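The guest house of the Stadmont sisters has 17 rooms, and in April all of them were taken. I spoke there with the sister who receives the guests. She has been in the convent for 32 years.

"People think that we pray for the silence," she told me. "But the silence is already here. We only have to keep it." The first bell is at 4 in the morning, and she admits that she still does not like it.

Many visitors come from Wustach, by the early bus. Some of them do not believe in anything. "I don't ask," she said. "I ask if they eat fish."

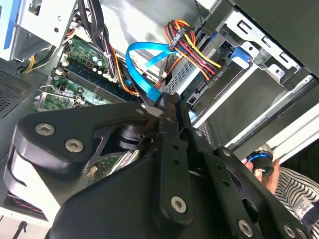
She entered against the wish of her father - he did not write to her for a long time. Later he came every summer and repaired the chairs in the chapel. "He never spoke about God with me," she said. "He spoke about glue."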